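Skusine: notes on a toilet and bathroom floor tidying set

README, last edited February 26, 2023

What this is

Skusine is a small collection of recordings and stills about looking after a toilet area: closing lids, putting brushes back in their holders, standing bottles up, clearing the floor. It was put together at the Astusberg site. The set has 800 clips and a folder of 4,000 stills. This file covers the bathroom part only. The kitchen part, Amlow, has its own README.

The notes are written for people who want to sort or label the clips by what is being tidied. If you only need the file list, see index.txt in the top folder.

The room

All bathroom clips come from the same tiled room with white walls. The floor is grey and white with a marble pattern, and a dark trim marks where the tiles meet the wall. There is more than one toilet in the room, so please don't write "the toilet" in a label without saying which one. We use these names:

T1 - the rounded toilet without a tank
T2 - the toilet with a tank
T3 - the fixture next to T2

T1 and T2 are different enough that the labels should not be copied from one to the other. The lid on T1 has a small logo at the rear, and there is a small row of indicator dots on the upper housing. On T2 the lid leans back against the tank when it is up, and the seat ring is a separate thing to note. T3 is often only partly in view. If you can't tell what it is doing, leave the field blank.

Close views

A close view often shows very little of the room. White things are the main problem: a rim, a cup, a bowl and the edge of a seat can look much the same when only a curve of them shows. Use "white rounded object" unless the clip makes it plain. Small items on the floor get "small object" plus a colour, for example "small green strip" or "small dark object". Thin white rods are labelled "rod, white" and nothing more.
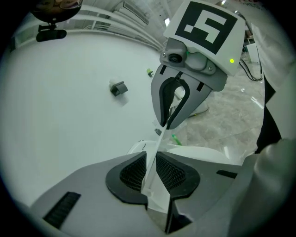 Labels for lids and seats

lid_closed - the lid is down over the seat
lid_open - the lid is up, seat ring in view
lid_part - the lid is somewhere between the two
seat_up - lid and seat ring are both up
unknown - can't be seen, or the view is too close

Set these for each toilet in view, including ones nobody is working on. In an early round we labelled only the toilet being tidied and had to redo 100 clips.

Brushes, bottles and the floor

The brush and its holder have separate labels, as the brush can be in or out. A bottle is "standing" or "lying". Don't guess at what is in it. A green bottle is just "bottle, green".

Cables on the floor are labelled "cable" with a colour, and a heap of them is "cable, tangled". They don't count as mess for the tidy score, and neither do wall outlets or anything plugged into them.

The tidy score runs from 0 to 11, with a point taken off for each item out of place. A bottle lying down costs one point. An open lid costs one point. A brush standing in its holder costs nothing, wherever the holder is.

Views from above take in more of the floor and are the best ones for scoring. A good many of them have T1 at the top with its lid closed, the brush beside it near the wall, and T2 off to the right with its lid raised.
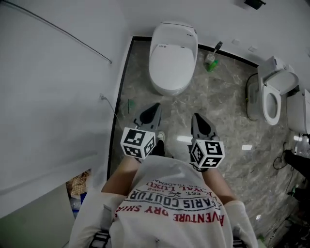

Onyshchenko wrote after the first release that an open lid should not lose a point, as plenty of households leave them up and a raised lid is handy when the bowl is being cleaned. The suggestion was to keep the lid label but drop it from the score.

We have left the score as it was, so that older results can still be compared. There is now a second column, score_nolid, which ignores lids altogether. Use whichever suits you, but say which one when you report results.

Known problems

- Some clips filed under "brush" show the holder only.
- The colour "grey" covers everything from light to nearly black. Dark grey brush handles may turn up under "black" in the older files.
- T3 was called "T2b" until July. A few of the stills still use that name.

Corrections

Send the clip number, the label as it stands and the label you think it should be. Changes are put in with the next release, and the old value is kept in changes.txt.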